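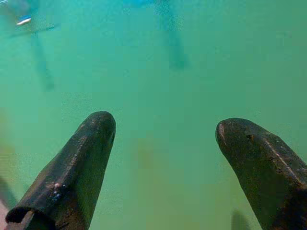 Every few months someone proposes to save the climate by growing more seaweed. The latest pitch comes from a startup called Hititia, which wants to raise kelp on floating lines off the coast of Falusitz, cut it loose and let it sink. The carbon goes down with it, the company says, and stays on the seafloor for centuries. Credits are already for sale.

Kelp does grow fast, and it does pull carbon out of the water. What happens next is much harder to pin down. Seawater that has given up carbon to a plant has to sit at the surface long enough to draw more from the air. If currents drag it under first, the atmosphere barely notices.

"They are measuring seaweed," says Urszula Bednarek, an oceanographer who read the company's trial report at my request. "They are selling air."

The report runs to 217 pages. I went looking for the part that tracks carbon after the kelp leaves the line, and found 6 of them, most taken up by a model. The model assumes that all the kelp sinks past 1,000 meters. The trial site is 484 meters deep.

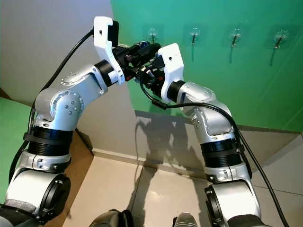
Hititia's answer is that currents will carry the bundles off the shelf before they settle. Maybe so. The company tagged some of the bundles in March but hasn't published where they went, and a spokesman told me the data were "still being cleaned."

Then there is the food problem. Kelp uses up nitrogen and phosphorus that plankton would otherwise get, and plankton store carbon too. A farm could be taking credit for work the ocean was doing for free. Bednarek thinks that could wipe out a good share of the claimed benefit – or very little of it, depending on the season. The report gives the question one paragraph.

A rival, Tuhumury, has stopped selling credits until its own deep-water sampling is finished. Hititia says it sees no reason to wait, and plans to double the number of lines before next spring's growing season.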